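Section 4: Putting knitwear away for the summer

Applies to the Sorura under-bed storage set (one lidded box, zip bags, cedar blocks). Read section 3 first if the box is still flat.

The leaflet that comes in the box says the set will "protect your woollens for life". It won't. A box keeps dust off and a closed bag makes it harder for moths to get in. If they are already in the wool when you shut the bag, you have simply given them somewhere quiet to eat.

4.1 Before you start

Choose a dry day, in the morning if you can, and open the window. Have the washing done already. The zip bags measure 492 by 569 mm when flat, which will take two thick jumpers or one jumper and an argument. Ignore the drawing on the packet that shows five.

4.2 Sorting and folding

1. Use the bed as your table. The floor has whatever moths left on it.
2. Check cuffs, underarms and the back of the collar. Small holes in a cluster mean moths. One hole by itself is more likely a door handle.
3. Do up the buttons and lay each piece face down.
4. Fold the sleeves across the back, then fold in half from the hem. Don't roll heavy knits, whatever the leaflet says about creases.
5. Set aside anything you haven't worn for two winters and decide about it now. 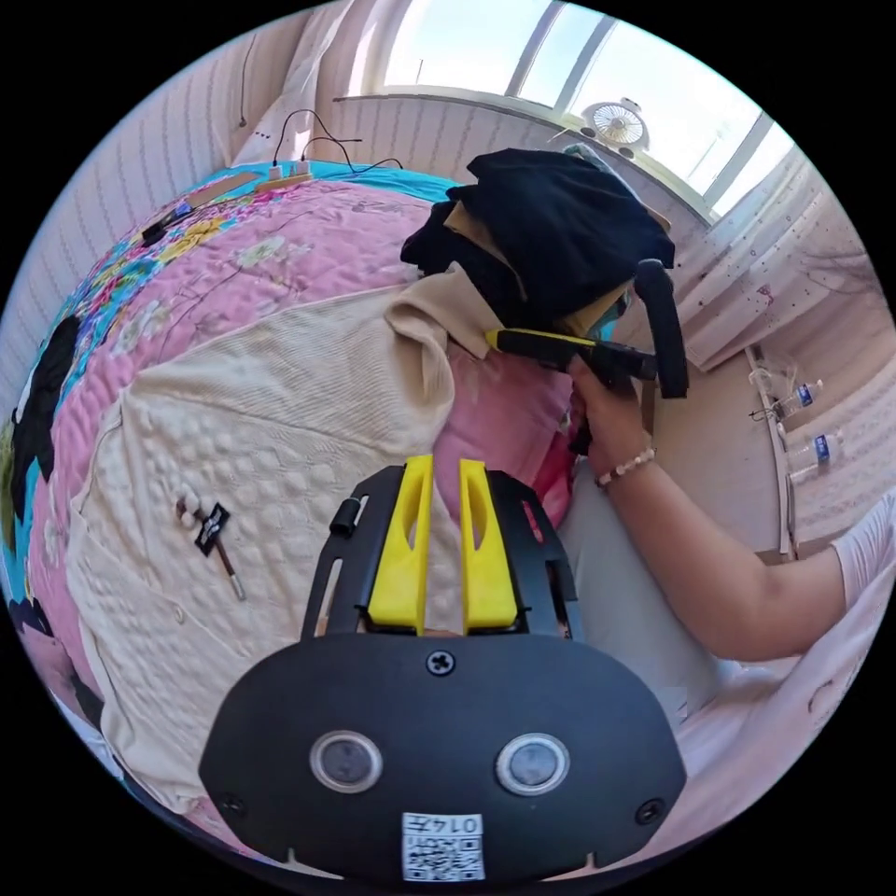
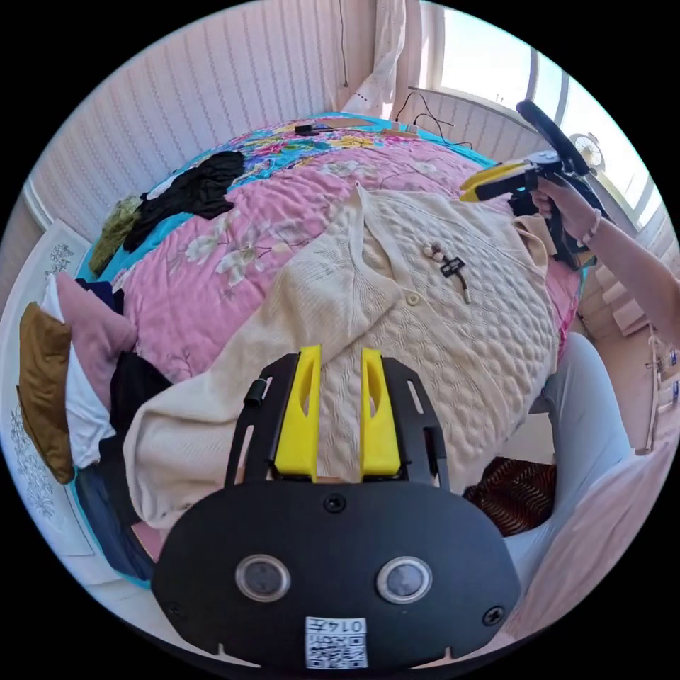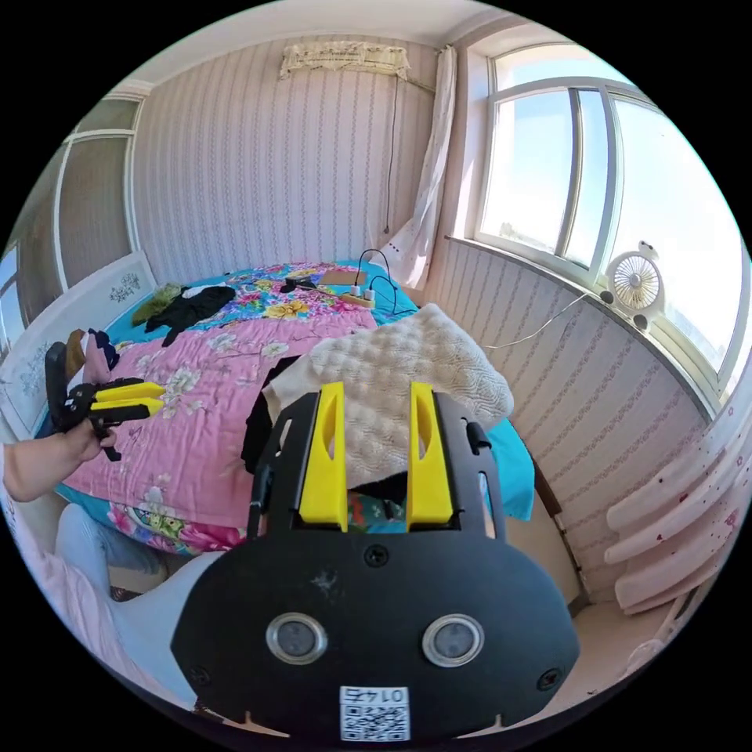 Meenakshi Katiyar objects to step 4. She has rolled her jumpers for years and says the only one that lost its shape was folded, at the bottom of a pile, under a coat. Fair enough. Weight probably does more harm than either method, so keep the heaviest things at the bottom and leave the coat out of it.

4.3 Filling the box

6. Put one cedar block in each bag. It smells pleasant. I have seen no good proof that it does much else, and the smell fades well before autumn.
7. Press the air out by hand and close the zip. Run your thumb along it twice, as the corner nearest the slider tends to stay open.
8. Lay the bags flat in the box and fit the lid. If the lid bows, take a bag out.

Caution: do not use the vacuum pump from the Trustent set on these bags. The valve looks the same and isn't. Both of mine split.

Note: the lid label claims a capacity of 131 litres. That may be true of water.

4.4 If you find moths

Freeze small items in a sealed bag for two weeks, let them come back to room temperature before opening, then wash them as the care label allows. Vacuum under the bed and along the skirting, and empty the cleaner outdoors. Sprays are sold for this as well. Read the warnings before you put one anywhere near a pillow.

4.5 Checking

Open the box once in July and look at the top bag and the bottom one. Allow about 10 minutes. Replacement bags are sold singly under part number 10; the cedar refills cost more than they should, and plain blocks from a hardware shop fit the same slot.

Go to section 5 for fitting the castors.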